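Skuvance puts out good practice rules for cloth handling cells

Skuvance has posted its first good practice guide for two-arm robots that fold laundry. Out in June, 2 parts, free to download. Part one is cell layout, part two is what gets written down after each run. 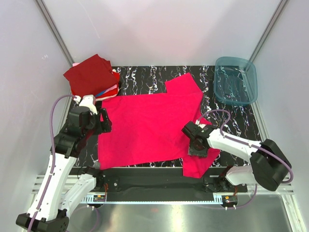 Main points so far. Walls on the sides and back. Finished stack goes in a back corner, and stays there. Gripper fingers checked for wear before every shift, not once a week like most shops do now. Cables clipped along the arm.

"People write rules for steel parts and then hand the robot a shirt," said Mitra Shirazi, who edited the guide. Her group went thru 143 comments on the draft, a lot of them about grip force on thin cotton.

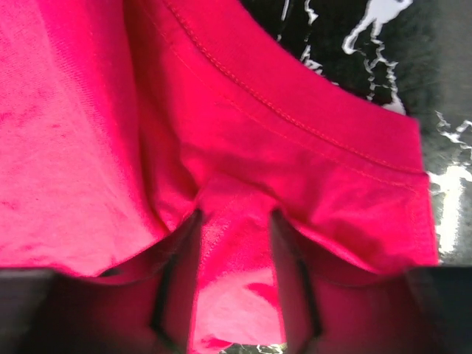 That section is still the shortest. It asks for a force limit per fabric type and a stop if a seam catches. No numbers yet, those are due in the next revison.

Brerkent, which runs folding cells of its own, says it will follow the layout part right away. The logging part, maybe later.

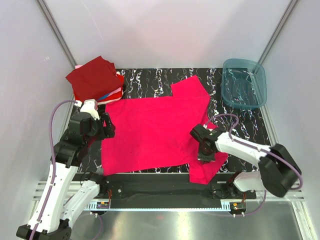

Manouchehr Rostami of Brerkent called the log sheet too long. 308 fields in the full version. Skuvance says a short form is coming, no date given.

Comments on grip limits are open until the end of the month.
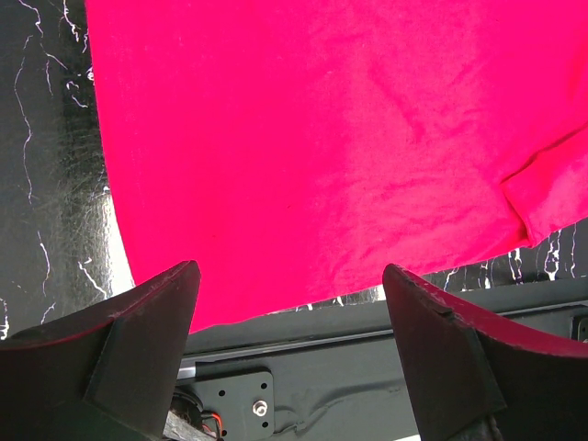

Open gripper fingers near the hem of a pink T-shirt.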